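Griltach are coming to the Kavville Assembly Rooms in February, and we have been grinning about it since the contract came back

Regular readers will know how long we have been trying to get this band through our doors. Griltach play the big room on the second Tuesday of February, doors at seven, and they are bringing the full five-piece line-up with them, brass and all. If you only know them from the quiet songs that get played late on the radio, please come and hear what they do with a proper PA and a floor full of people. It is a different animal!

The tour is for Jornance, their fourth album and (we will argue this with anyone at the bar) their best. It was recorded mostly live in an old school hall, with the band set up in a circle and very little added afterwards. Natalina Orlandini has never sung better. There is a moment on Huamán, the long track that closes side one, where the drums drop out and it's only her and Wilson Rivadeneyra's guitar for nearly two minutes, and then the trombone comes in underneath, very low, and you feel the floor go. We played it in the office four times in one afternoon. The people downstairs came up to ask what it was, and two of them have bought tickets.

For anyone new to them, the band started as a duo. Natalina and Wilson met playing in somebody else's wedding band, wrote the first songs on the drives home, and put out a cassette that now changes hands for silly money. Paavo Halonen joined on drums for the second record and brought a much heavier swing with him. Ulises Benavides plays bass, and trombone when the song asks for it, sometimes both inside the same number, which is worth the ticket price on its own. The newest member is Luuk Vermeulen on keys. He came in as a stand-in for a run of summer festivals and never left, and his old electric organ is all over the new album.

Wilson rang us from the rehearsal room last week to talk through the set. They are playing Jornance from start to finish in the first half, then taking a short break, then coming back for older material. "We used to be scared of doing a whole record in order," he told us. "You can't hide a slow one between two fast ones. But this one wants to be heard like that, and people have been very kind about the slow ones." He wouldn't tell us what is in the second half, only that Paavo has been asking for Lantern Road every night and has so far got his way twice.

We did press him on the encore. He laughed and changed the subject to sandwiches.

Support comes from the Tollgate Singers, our own Thursday night choir, who are doing a half-hour set and then joining Griltach for one song. They have been learning the parts since before Christmas and they sound glorious. The altos in particular have taken the whole thing very seriously. If you have a friend in the choir, do ask them about it, but be ready to listen for a while.

The practical bits

Tickets are £26 standing, or £13 for under-18s and students with a card. There are 60 seats in the balcony, unreserved, at the same price as standing, and they always go first, so if you need to sit down please book early or give us a ring and we will keep one back for you. Wheelchair spaces are on the ground floor to the left of the sound desk, with a free ticket for a companion.

Choir on at half past seven, Griltach at quarter past eight. We have to finish by eleven. The last 153 bus leaves from the stop opposite at ten past, and the driver does not hang about.

The kitchen will be open from six with the usual soup and flatbreads, plus the almond cake that caused all the fuss in November. Cards or cash at the bar. Bring your own cup for hot drinks and you get a bit off.

Griltach will have a table in the foyer with the new album on vinyl and CD, and a few copies of the second record, which has been out of print for years. Natalina says they'll all come out for a chat after the show if the van doesn't need loading straight away.

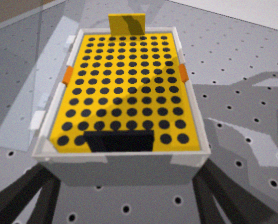
Eight by twelve, with a yellow top.

Also coming up

The open mic is back on the first Sunday of the month, with sign-up from five o'clock. We had such a good crowd last time that we are adding a second microphone and a slightly better chair. First-timers go on early if they would like to get it over with, and late if they would like a drink first.

Ukulele beginners are moving to the upstairs room for the rest of the term while the small hall gets its new lights. Same time, same teacher, more stairs. The lift is working.

And a big thank you to everyone who brought in records for the swap. The leftovers are in crates under the foyer window, so help yourselves and put what you can in the tin. There is an awful lot of brass band in there, some of it wonderful.

Booking for Griltach is open now at the box office, or by phone on weekday afternoons.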